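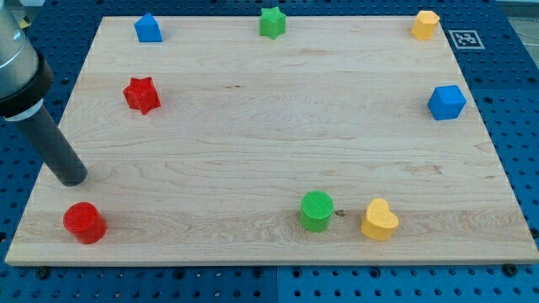
Subject: Re: Toy lending shelf, opening hours from August
To: Sandora Branch Libraries list
From: Lending Services, Godoy Office

Members of the list are thanked for their replies to the notice on the toy lending shelf. One message raised points that apply to every branch, and it is quoted in part.

> The Skumness branch would like to know whether the loan period for
> toys and puzzles will match the period for picture books. Families
> have been told two different things at the desk. We would also
> like to know what staff should do when a set comes back with a
> piece missing. At present we hold the set in the back office until
> the family calls, and the shelf there is full.

The loan period for all toys, puzzles and block sets will be 20 days from August. Picture books stay on their present terms. A set may be renewed 2 times, unless another family has placed a hold on it. Renewals may be made at the desk or by telephone, but not yet through the online catalog.

Sets returned with a piece missing should be checked in as usual and marked "incomplete" on the card inside the lid. Please do not keep them in the back office. They should go in the next delivery bag to Godoy, where spare parts are kept. No charge is made for a single small piece. Where a board or a box is lost, the branch should write to this office before speaking to the family about payment.

The toy collection now holds 264 sets, and 2,079 loans were recorded in the past year. The Sokance branch has the smallest share and will receive the next group of new sets. Branches that wish to return slow-moving items may do so at the same time, provided the item list is sent ahead.

Wooden items may be wiped with a damp cloth and must be left to dry before they are packed. Please do not soak them.

Revised desk cards will be sent with the August delivery. Until they arrive, branches should continue to use the current cards and correct the loan period by hand. Questions may be sent to the list or to this office before 4 p.m. on any working day.

Lending Services
Godoy Office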